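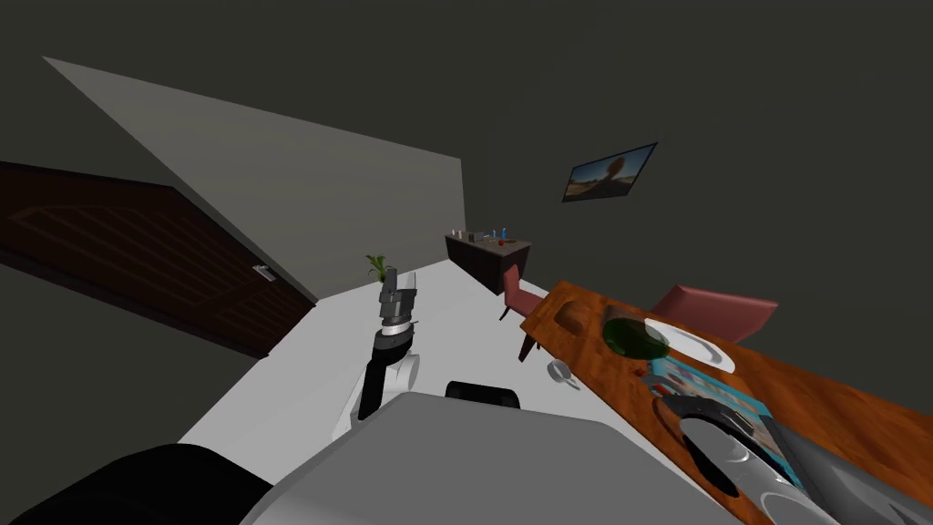 *By Thaís Bittencourt | Home & Workshop | Software*

I have been promised a robot that clears the table for most of my adult life, so when Pekow offered me a month with Lencho I said yes and kept my dish gloves by the sink. Lencho is a practice house for home robots. You get a rendered dining room, a two-armed machine to put in it, and a chore planner that is supposed to get the machine through the sort of job you'd hand a twelve-year-old. The company sells it to small developers and to what its brochure calls "serious hobbyists." A year's license costs $1000, and the version with the planner unlocked costs $2000.

My question was a narrow one. Could it clear a table? I don't mean wave an arm over one. I mean pick up the dishes, leave the bread alone, put the reading matter somewhere sensible, and do it without my having to stand there giving directions.

Setup was easy, and I'll give Pekow credit for that. I had the room open and the arms moving before lunch on the first day. The room itself is a decent choice of test, with a long wood table, a plate, a green bowl, upholstered chairs that get in the way like real ones, and enough clutter on the sideboard to be annoying. Somebody at the company has eaten dinner in a house before. You type in what you want done, in ordinary words, and the planner breaks it into steps and shows them in a side panel.

The side panel is the best part of the product. I would read it with my coffee. Ask for the table to be cleared and it writes a very sensible list, dishes first, and it even asks whether the bread is finished. If chores were made of lists, I'd be writing a different review.

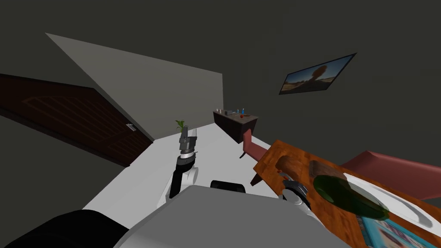 Then the arms have to do something about it, and the afternoon gets long. On my first full run the planner spent so much time deciding which side of the table to work from that I answered two emails and fed the cat. When it did get going, it treated every object as a brand-new problem. A person who has picked up one plate has learned something about the next plate. Lencho's planner seems to start from nothing each time, and the log shows it.

I tried three jobs over and over: take the bowl to the sideboard, stack the plate and the bowl, and move everything off one end of the table. The first one went through often enough that I stopped watching it closely. The second was hit or miss, with the misses mostly coming from the approach, where the wrist arrives at an angle no waiter would choose. The third never finished without my help. It would do a piece of the job and announce that it was done, and I do know some people like that, but I don't pay them $2000.

Decha Rattanakul, who runs a repair shop down the street and has real machines bolted to his floor, came by one evening to try it with me. He was kinder than I was. In his view a shop job would suit the software better, with the same part in the same tray all day long, and he may be right. But the box says "home," and a home is where the magazine slides under the plate and the bread ends up wherever the last person put it. 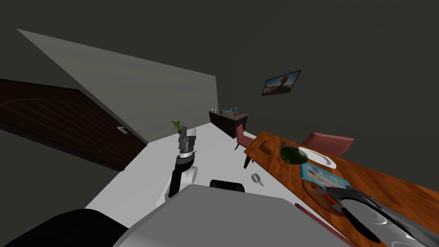

*Lencho's dining room, with the silver mug on its side on the floor.*

Anything on the floor is a sore point. I asked for the floor to be tidied under the chairs, and the planner gave me another lovely list and then a message about reach. I wrote to support. Gilles Delorme at Pekow answered the same day, politely, and told me low pickups were on the schedule for September. Fine. My floor needs picking up now.

Close work is the other trouble. With one object standing in the open, the fingers have room to come in from either side, and the planner knows that. Push a few things together and its confidence falls apart. I set up several crowded arrangements with the object editor, mixing dishes in with food, and asked for one item each time.

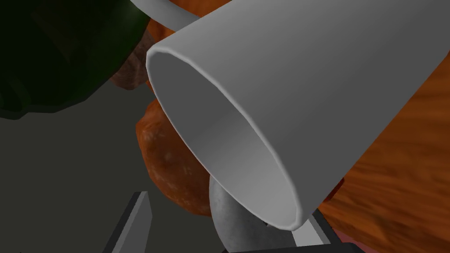 **Thaís Bittencourt**

A mug in a crowd is about as ordinary as kitchen work gets. You hook a finger through the handle and lift, and you don't think about the bread next to it. Lencho's planner doesn't seem to have much of an opinion about handles. In my logs it preferred the rim or the body, even with other things packed in close, and it asked for permission to move the neighbors first. I gave it permission. It moved one neighbor, rechecked everything, and asked again.

You can speed this up in the settings, up to double, and I would leave that alone. The faster runs gave me more failed grips and a good deal more rechecking, so the total time hardly changed.

There's also the matter of what a practice house can tell you. Nothing in Lencho is greasy. No one has left a spoon in the bowl. If a planner struggles in here, I don't expect it to do better in my kitchen, and if it someday does well in here I'll still want to see it handle a pan with egg on it.

Who should buy it? If you write robot software, the $1000 license gets you a good room and a clean set of logs, and the object editor is pleasant to use. I'd skip the planner upgrade until the low pickups arrive and the crowded-table behavior improves. If you came here hoping to find out whether you can stop clearing the table, you can't, and I wouldn't rearrange your evenings yet.

**Lencho, by Pekow**
Good: quick setup, readable step lists, fast support
Bad: slow on crowded tables, no floor pickups, quits early and calls it finished
Verdict: worth a look for developers, a pass for everyone else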